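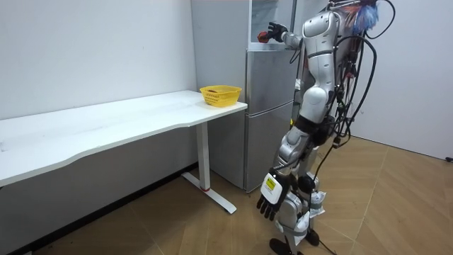

About Kondero

Kondero is a small publisher of illustrated books about bridges, ferries, canals and the towns that grew up beside them. We also run a mail-order shop for secondhand books on the same subjects, and we post reviews of other publishers' books on this site.

The press was started by Fermín Farías and Javiera Zapata. Fermín had been a book designer for other houses and Javiera had edited travel guides. They had both worked on a guidebook that lost its chapter on river crossings to make room for hotel listings. The author got the rights to the chapter back, and it became our first title, The Rope Ferries. It has 200 pages and is still in print.

We are independently owned. There is no parent company and we don't take payment from authors to publish their work.

What we publish

Most of our books fall into one of two groups. The first is new writing: histories of a single bridge or ferry route, with photographs, drawings and maps made for the book. These are written for general readers. You don't need to know how a caisson works before you start, though you will probably know by the end of chapter three.

The second group is reprints. Many good books on waterways were printed once, sold locally and never seen again. We reset the text, redraw the maps where the originals are too faint to read, and add an introduction and an index. Our edition of a ferryman's toll book begun in 1586 is in this group, and so is The Pathirana Survey, a set of canal drawings we issue in a slipcase. A companion volume on the toll disputes of 1628 is being edited now.

We publish a few new titles a year. Every book is sewn, and every book has an index.
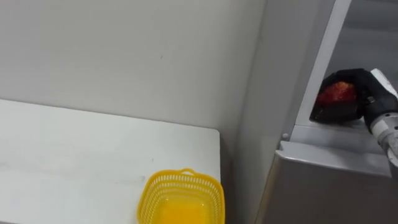
PEOPLE

Fermín Farías, design and production. Fermín designs all the covers and interiors and deals with the printer. He chooses the paper. If you have a question about a damaged copy, it will reach him.

Javiera Zapata, editor. Javiera reads the proposals and edits the new titles. She also writes the notes that go out with each review copy.

Vicente Ledesma, maps and drawings. Vicente trained as a surveyor. He has drawn the maps for every book since The Rope Ferries, and he prefers to visit a crossing before he draws it.

Sirkka Pelkonen, reprints. Sirkka finds the old books, traces the rights and compares one copy against another when the text differs. She reads Finnish, Swedish and German, and handles our translations from the first two.

Cristóbal Palma, shop and orders. Cristóbal looks after the secondhand stock, packs orders and answers the phone. The office line is open until 4 p.m. After that, please send an email and he will reply the next working day.

The secondhand shop

The shop began with the spare copies Sirkka bought while working on reprints. It now covers bridge engineering, inland navigation, ferry timetables, harbor guides and regional history. We describe condition as plainly as we can. "Good" means all pages present, binding firm, some wear. If there is writing in the margins we say so, and if the dust jacket is missing we say that too.

Stock is listed in an online catalog named Wuvow, after the barge on our logo. New arrivals are added in batches, and people on the mailing list see them 2 days early. We can hold a book for you for a week without a deposit.

We do buy collections. Please send a list or a few photographs of the spines first. We can't give values for insurance.

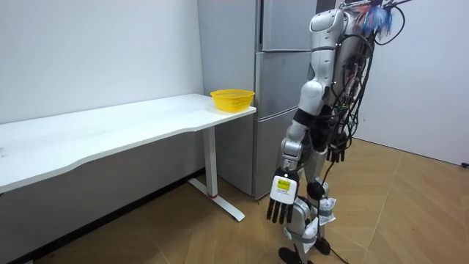
Postage is charged at cost. Heavy books, and that includes the slipcased survey, are sent in double-walled boxes, and we combine orders where we can. If you have placed two orders close together and would like them sent as one, let Cristóbal know before they are packed.

Reviews on this site

We review books from other publishers because there are few places left that do so in this field. Reviews are unpaid and unsponsored. We don't review our own titles, or books by anyone currently under contract with us. Publishers may send copies for consideration, but we can't promise a review or return the copy.

Our longer pieces, including interviews with authors and Vicente's notes on map drawing, appear under the heading Nonoda in the menu at the top of the page. The name comes from the old newsletter, which was printed and mailed before this site existed. Back issues are being scanned.

Submissions

We read proposals from writers with or without an agent. Send a one-page outline, a sample chapter and a note on what pictures exist and who owns them. Replies take up to three months. We don't publish fiction, poetry or boat-building manuals. The list is closed to new proposals in December.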